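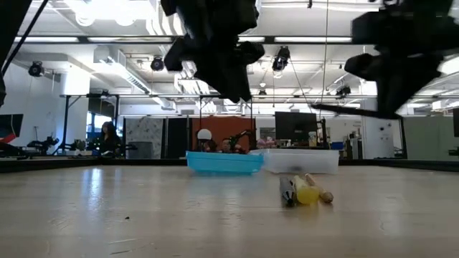 Pens and open trays on a worn tabletop.

The finish on a wooden worktop fails before the wood does. Hardwax oil, the usual choice for kitchens and workshops, sits partly in the grain and partly on top of it, and the top part goes first. Flerberg quotes coverage of 20 square metres per litre for its clear grade; Kinnear asks for two thin coats at the same rate.

Sand with 120 grit only where grey patches show, then the whole surface with 180. Wipe on the oil, wait 20 minutes and buff off the surplus. Water resistance is poor for the first day — full cure takes far longer in an unheated room. At 60 per cent humidity, allow a second week. 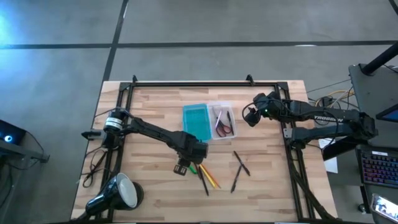 Butcher-block top in beige, tan and pale brown strips.

Block tops move across the strips, so fixings need slotted holes. Modeo supplies steel brackets in packs of 50. End grain drinks more oil than the face and should get a third coat.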